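Section 4. Laying Out the Wotier Peg and Gear Board

Welcome back! If you've come straight from Section 3, your pieces are already sorted, so take a breath, pour yourself something nice, and let's get the board ready.

1. Clear a good stretch of dark table. The pieces are much easier to find against it.
2. Lay the board flat near the middle, leaving space on every side.
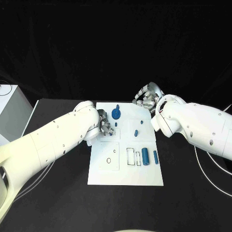

Gears are the part most people want to play with first, and we quite understand. Do give each one a place where its teeth can't catch on a neighbor. The toothed disc with the short peg rising from its center can stand near the far edge of the board, well out of the way of your sleeves, and the raised square plates will help you keep the other pieces in their own areas.

3. Set out the small pieces one at a time, pegs first.

Note: Colored lighting is fine for a party, but please check your layout once under plain light.
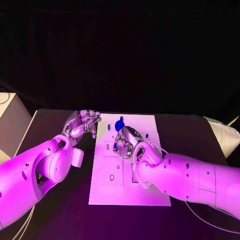 Corina Tănase wrote to ask whether the pegs should be pressed in hard, as hers felt a little snug. She found that a slow, straight push did the job, and that wiggling only made things worse.

4. Bring the larger round parts in last, holding each by its knob if it has one.

Caution: Small parts. Keep away from young children and curious pets. 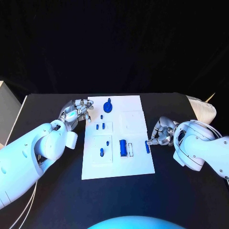 Fig. 4-3. Blue parts and white square panels set out on the white sheet.

5. Check your layout against the parts list, then turn to Section 5.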